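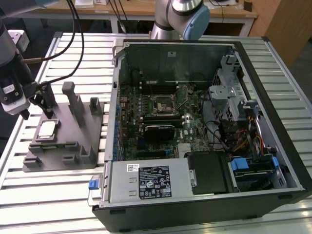 A torre aberta, deitada sobre a bancada, com o soquete do processador vazio e a alavanca levantada.

Avaliação: bancada Fevport de perfil de alumínio e kit de chaves Tutley

Comprei a bancada Fevport em fevereiro para substituir uma mesa de escritório que já balançava. Trabalho com manutenção de computadores usados, quase tudo torre de empresa, e preciso de espaço para deitar o gabinete e mexer por cima. O kit Tutley veio na mesma compra, pela Droltar. Paguei 551 reais no conjunto, com frete. A entrega chegou numa quinta-feira, com a caixa da bancada amassada num canto e o conteúdo inteiro.

A montagem levou quase 2 horas. O manual tem desenhos pequenos e a ordem dos parafusos não fica clara na parte das pernas. Montei uma delas ao contrário e tive que desfazer. Depois de apertada, a estrutura ficou firme. Com uma torre em cima e eu fazendo força para soltar um parafuso do dissipador, o tampo não se mexe.

O tampo é o ponto forte. O alumínio não mancha com pasta térmica, basta um pano com álcool. Os sulcos do perfil servem para prender suportes, mas também engolem parafuso pequeno. Já perdi alguns ali e só achei com a ponta magnética. Passei a usar um pote com tampa. Outra coisa: alumínio conduz. Nunca ligo placa solta direto no tampo. Para teste fora do gabinete uso uma manta de borracha da Yule, comprada à parte, e acho que a Fevport deveria incluir uma.

Com o gabinete deitado e a tampa lateral fora, chego bem à placa-mãe, às memórias e à fonte. No modelo Dell que usei para escrever esta avaliação, os cabos de alimentação vermelhos, amarelos e laranja passam junto à lateral interna, e a luz de cima ajuda bastante a ver os conectores. A altura da bancada é boa para trabalhar em pé. Sentado, só com banco alto.
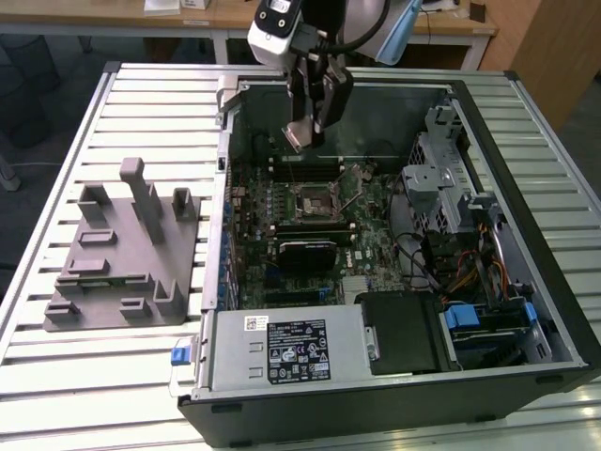
O kit Tutley traz 20 peças, das quais uso sempre as mesmas: Phillips média, Torx pequena, a pinça e a espátula de plástico. A Phillips tem encaixe justo e não espanou nenhum parafuso até agora. A pinça é boa para jumper e para conector fino. A espátula entortou na primeira semana, quando tentei abrir uma trava emperrada, e o plástico ficou esbranquiçado na dobra. Continua servindo para coisas leves.

No trabalho com o soquete aberto, a chave longa faz diferença. Ela alcança os parafusos do dissipador sem que a mão encoste nos módulos de memória. O cabo é liso demais para quem usa luva, e nisso o meu jogo antigo era melhor. O estojo fecha por ímã e abre sozinho dentro da mochila.

A assistência da Droltar respondeu uma vez, sobre um pé regulável que veio com a rosca torta. Mandaram outro em 19 dias. O pé novo encaixou sem problema, mas durante esse tempo usei um calço de papelão.

Para quem faz um reparo por mês, a bancada é exagero e uma mesa comum com manta resolve. Para uso diário, compraria de novo. O kit eu compraria só se o preço avulso caísse, porque há peças ali que nunca saíram do estojo.

Bancada Fevport: 4 de 5.
Kit Tutley: 3 de 5.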